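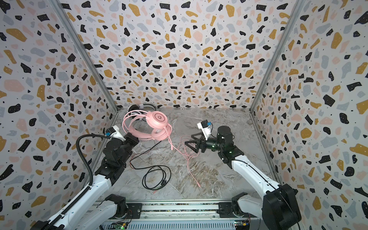 1/ Notes on the headset cable set, now that collection is at 3,249 episodes. The task: two arms, a headset with its cord lying on the floor of the cell, and an operator who has to gather the cord and set the plug next to the ear cup. Project name is Bárány.

2/ Every episode is teleoperated. Hường Diệp and Khôi Trình drive, Ngọc Quách reviews. An episode is saved with the joint positions, the gripper commands, the fixed view and the wrist views, all on one clock. If the clock slips, the episode is thrown out. We tried to repair a batch by shifting timestamps in August and the policy trained on it closed the gripper early every time.

3/ Resets matter more than I expected. A cable that was coiled by a person falls into the same loops again and again. Our first 200 episodes all started from what was basically one pose with noise. The policy learned that pose very well and nothing else.

4/ Current reset rule: pick up the cord by the plug, drop it from about elbow height, don't straighten it. Leave the other headsets and cords where they land. Clutter stays in, including cords of a different color crossing the working area.

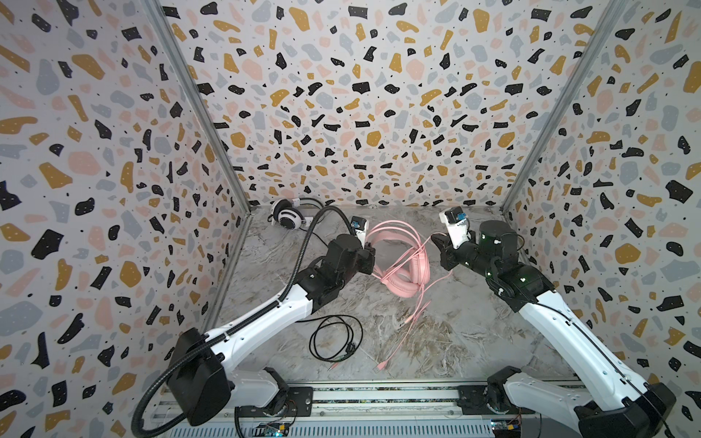 5/ Labels. We mark the approach, first contact, grasp, regrasp and release. Regrasp is the one people disagree on. Thư Mai's rule, which we adopted: if the fingers open enough for the cord to move, it's a regrasp, whatever the operator meant to do.

6/ Failed attempts are kept if the operator recovers inside the same episode. A dropped plug followed by a clean pickup is worth having. A dropped plug followed by ten seconds of the operator thinking is trimmed - the arms sit still, and the policy will happily learn to sit still.

7/ On the walls: the terrazzo panels are a deliberate choice. With plain panels the encoder could lean on the fact that anything with an edge was an object. With black, mustard, pink and gray chips everywhere, it can't. The marble pattern on the floor does the same job for thin cords, and gray on gray veins is where detection drops first.

8/ The wrist view has a different problem. Up close, a pink part can take up most of the picture and the cord you want is somewhere behind it. 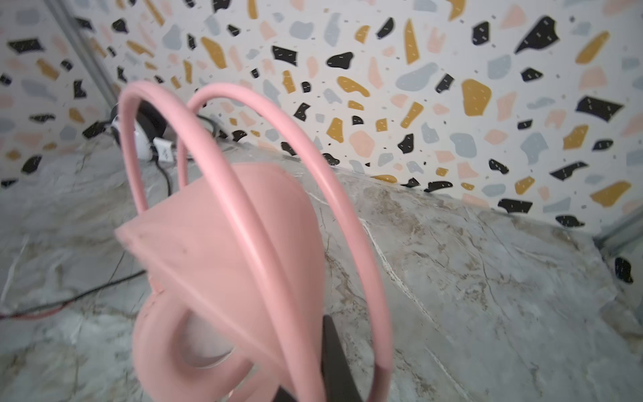 We don't drop those frames. Masking them out cost us on the final placement, so now the model gets both views for the whole episode and has to sort out which one is useful.

9/ Held out for testing: 10 start layouts, never used in training, photographed and rebuilt by hand. Corrado Parisi rebuilds them with an overlay of the reference photo on a monitor. It's slow. Two people get visibly different piles from the same photo, so one person does all of them.

10/ Open items for September: thinner cords, a second headset as the target, and a check on whether left-arm-first episodes are overrepresented. I think they are. Both operators are right-handed and still start with the left arm, and I have no explanation for it.

11/ Loader and label format go into the Lullus repo once Ngọc signs off on the regrasp labels. Raw video stays internal for now. Questions about the file layout are welcome, I'll answer under this post.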